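Caltetti Student Planner, Senior Edition

Pamwood School Supplies
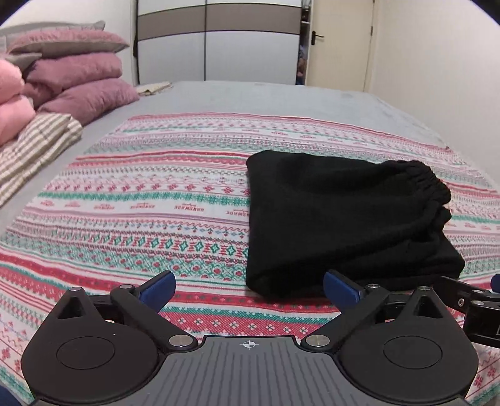
Inmaculada Urquijo writes that her Year 10 group stopped losing assessment dates once the weekly pages had room for a full list of subjects, and asks that we keep the layout as it is. We have.

The Senior Edition covers the full school year, with a week across each two-page opening. Term dates for government schools are printed at the front. Schools with their own calendar can send us theirs by the end of March and we will print it instead.

Cover: stiff card, navy or grey
Binding: wire, lies flat on a desk
Subject lines per day: 5
Pages at the back for notes: 13
Hall pass and late slip pages: optional

Pricing is by quantity. The lower rate starts at 700 copies and drops again at 900. Smaller orders are welcome but can't have a school crest on the cover.

Proofs go to one contact at the school. Changes after sign-off are charged by the page.

Orders and samples: Hugo Carrasco, school accounts

Also in this range: Requena Junior Planner, Oneo Teacher Daybook

Page updated August 2019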